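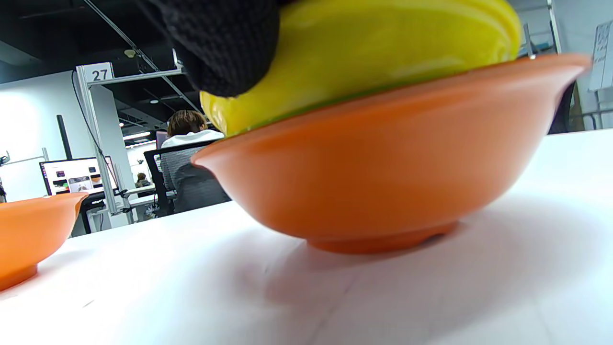 Reed survey at Wallton Mere: first results

March 12, 2025

The survey of the reed fringe at Wallton Mere is finished and the figures have been passed to the landowners on both shores. A full report will follow once the sediment samples have been dealt with. This item gives the main points for members who helped with access, boats or old records.

The mere was last surveyed properly before the outfall at the Trarmont end was moved. Since then the only information has come from bird counts and from a set of photographs kept by the angling club, which show the reed from the same three pegs over a number of years. Saqib Jatoi has matched these to the present shoreline. They suggest that the reed on the west side has been pulling back for a long time, and that the gaps now used as swims by the anglers began as thin patches in the stand.

We walked or rowed 334 marked points. At each one we noted water depth, the type of bottom, the height of the reed if there was any, and whatever else was growing within a metre of the pole. Reed was found at most points on the north and east shores. On the west shore it was patchy, and in the bay below Abbasi Farm there was none at all for 700 metres. Some of that stretch had old rhizome in the mud, so reed certainly grew there once. Bulrush has taken over part of the bank, and the rest is bare or has a little sweet-grass that the geese keep short.

Underwater plants were poor everywhere. Fennel pondweed was the most common and hornwort came second. We found no stoneworts, although Cuiping Meng turned up a dried specimen from the mere in the museum store, with a label in pencil that gives the collector's initials but no year. She is trying to date it from the paper. If anyone has a notebook or a plant list from the mere, however rough, she would like to see it.

Irfan Ghumman ran the water clarity checks from the jetty. The disc went out of sight at 40 centimetres for much of the summer and cleared a good deal by December, as it usually does when the algae die back. He would like another year of readings before saying anything about a trend. The phosphorus results are still with the laboratory.

Goose grazing is the question we are asked most. The evidence is mixed. Cut stems were common along the west shore, but they were also common on parts of the east shore where the reed is thick and healthy. The bottom may matter more. On the west side it is very soft and black, and reed pulled from it came away with short, weak roots. Larasati Goh has suggested a small trial to separate the two effects, and this has been agreed with the farm.

The trial will use 10 plots in the bay. Half will be fenced against geese and half left open, with reed planted in all of them from stock dug on the north shore. The fencing is plain chestnut paling with mesh below the waterline. Plots will be checked monthly through the growing season and stem counts made at the end of it. Please keep boats out of the bay while the posts are going in, and after that keep to the outer side of the yellow buoys. Anglers can still use the pegs north of the boathouse.

A word on Avov Brook, which enters at the south end. Several members have reported brown water after rain. We did take samples there, but the brook was low on every visit and the results tell us very little. Mudassar Khattak now has bottles and labels and can be called out at short notice when the water is up. Please ring him directly and do not leave a message with the office, where it may not be picked up until the next morning.

The point maps can be seen at the boathouse on open days. Paper copies of the species list are free to members. Corrections to the place names on the map should be sent in before the full report goes to print, as two of the smaller bays seem to have different names depending on which shore you live on.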